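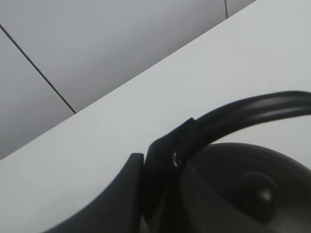
4. Surface color and wiping habits

4.1 What we had to work with

The diaries again. 200 households, 29 buildings, 3531 usable entries after the duplicates came out. An entry is one wipe-down of one surface, or one decision not to wipe, written by whoever was in the kitchen at the time. The skipped ones matter as much as the done ones in this section. Earlier sections lumped them together, here they are split.

Buildings are in three areas: Kutora (older blocks, kitchens mostly redone piecemeal by tenants), Dundeck (newer, one fit-out throughout) and Jireš (mixed). Unerden, the town they all belong to, has hard water. Keep that in mind for everything below on spotting and streaks.

Tenants put their own surfaces into one of four color groups: white or near white, gray, wood tones, dark. We didn't correct them. A few counters were called gray by one person in the home and white by another, and in those cases we took the word of the person who filled in the first page of the diary. Not ideal. Pale gray and off-white next to each other are a matter of the bulb in the ceiling as much as anything else, and we had no meter in the homes.

4.2 Pale surfaces get wiped more, but not longer

The main result, and the one we expected going in. White and near white counters had the highest number of wipes per week in all three areas. Dark came second, which we did not expect. Wood tones last.

Length of wipe is a different story. Entries have a box for minutes and most people filled it. White counters got many short wipes, under a minute, typically one pass with a damp cloth. Dark counters got fewer and longer ones, often with a second dry cloth to take off streaks. Add up the minutes over a week and the gap between white and dark mostly closes. Wood tones stay at the bottom either way.

So "pale counters are more work" is true if you count trips to the sink and doubtful if you count time. Tenants themselves count trips. In the free text at the back of the diary the word "always" turns up again and again with white counters: always at it, always a ring from a cup, always crumbs. The same people often put down very small amounts of time.

One entry from a Kutora household, in full: "Coffee ring. Wiped. Other coffee ring. Wiped." Minutes box: blank.

4.3 What sets off a wipe

Each entry has a reason line, free text, coded later by two of us working apart from each other. Where we disagreed we talked it over, and where we still disagreed the entry went to "other". The codes:

Visible mark (ring, splash, streak, crumb)
Sticky or gritty to the touch
Time of day or routine (after supper, before bed)
Someone coming
Smell
Other

On white counters visible mark is far ahead of the rest. On wood tones touch leads. People find out a wood tone counter is dirty by putting a hand or a sheet of paper on it. Dark counters split between visible mark and routine, and the visible marks there are nearly all dried water and dust, hardly ever food. Hard water again. We suspect dark counters in a soft water town would look a lot more like the wood group but have no data for that.

"Someone coming" is small overall. It is bigger in Dundeck then elsewhere, and the Dundeck kitchens are open to the living room, so visitors see the counter from the sofa. We would not push this further with the numbers we have.

Smell is close to nothing for counters. It is mostly sinks and bins, covered in section 5.

4.4 The edge and what lies past it

A point that came out of the free text and was not planned. A lot of tenants with pale counters write about the edge. Crumbs get wiped over it and end up on the floor. A white counter next to gray tile is a common pairing in the homes, and the two surfaces are cleaned on very different schedules even though one feeds the other. Counter several times a day. Floor twice a week if the household is keen.

We went back and coded every white counter entry for where the crumbs went: into a hand, into the sink, into the cloth, onto the floor, not stated. Not stated is the largest group and this weakens everything that follows. Among the rest, the cloth comes first and the floor is a clear second. Hand is popular with older tenants. Nobody in the pilot had been asked this so there was no box for it, a mistake that would be easy to fix in a repeat.

Tenants who said floor were also more likely to say the floor looked fine. Mid gray tile hides crumbs well. It hides flour less well, and baking days stand out in the diaries as days when counter and floor are cleaned close together, sometimes within the same half hour.

Figure 4. A smooth white surface with gray tile beyond its edge, the color pairing discussed in 4.4. 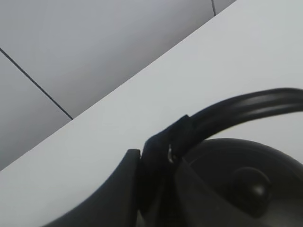

Worth seperating two things at this point. One is how soon a mark is seen, the other is how much it bothers the person who sees it. The diary only gets at them together. A tenant who sees a ring and leaves it should write a skipped entry, and some did so faithfully, but others plainly stopped writing skips after the first week. Skips fall off fast in the second week in all areas and never come back up. Wipes fall off too, more slowly. We used first week data only for anything comparing the two.

With that limit, white counters have the lowest share of skips following a seen mark. See it, wipe it. Dark counters have the highest. Several tenants with dark counters wrote some version of "it only shows when the sun is on it," and the skips do bunch up in the evening entries.

4.5 Cloths and products

Short, as most of this is in the appendix. Damp cloth alone is the usual method on white. Spray plus cloth is more common on dark. Vinegar and water shows up all over Kutora and hardly anywhere in Dundeck, where the handover booklet tells tenants to keep acid off the counters. People do seem to read the booklet, or at least that page.

Paper towel use follows household size more than counter color. Bigger households use more. Once size is taken out there is no color effect left that we could find.

Cloth changing we can't say much on. The question was worded badly ("How often is the cloth new?") and answers run from "every day" to "it was new when we got it." Dropped from the analysis.

4.6 Grout

Left out of the main count but a few lines are needed. Tenants with tiled walls behind the counter often logged grout as its own surface, which the form did not ask for. Large tiles mean fewer lines to scrub and the diaries reflect it, households with large tiles log grout rarely or not at all. Small tile households log it in bursts. Nothing for weeks, then an hour on a Sunday with an old toothbrush. The bursts have no link to counter color. They do have a link to visits by the landlord, at least in Jireš where inspection dates were posted in the stairwell and we could line them up.

Dark grout was preferred by nearly everyone who mentioned a preference. Same logic as the floor tile: marks are there and don't show.

4.7 Limits of this section

Self-reporting, first of all. People who agree to keep a cleaning diary may clean more than people who don't, and keeping one may make them clean more. We saw the drop after week one and read it partly as the second effect wearing off and partly as plain tiredness with the form.

Color groups were too coarse. Speckled counters had no home and got pushed into whichever group the tenant thought nearest. In hindsight speckle should have been a group. The few tenants who wrote "speckled" in the margin had low wipe counts whatever the base color, more like wood than like white.

Lighting not recorded. 15 households told us unprompted that they had changed a bulb during the study, and some of them noted more marks afterwards. Too few to test and no record of what the old bulbs were. A follow-up should log bulb type and the direction the window faces, this costs one line on the form.

Area and color are tangled. Dundeck is nearly all white counters, a result of the single fit-out, so part of what we call a color effect may be a Dundeck effect. Within Kutora alone the order holds (white, dark, wood) but the gaps are smaller. Within Jireš it holds for wipes and gets muddy for minutes. We give the pooled result in the abstract and the by-area tables in the appendix, and readers who care about landlord decisions should go to the tables.

Floor entries are thin everywhere. The next section uses them anyway, for sinks and floors together, with the first week cut applied in the same way.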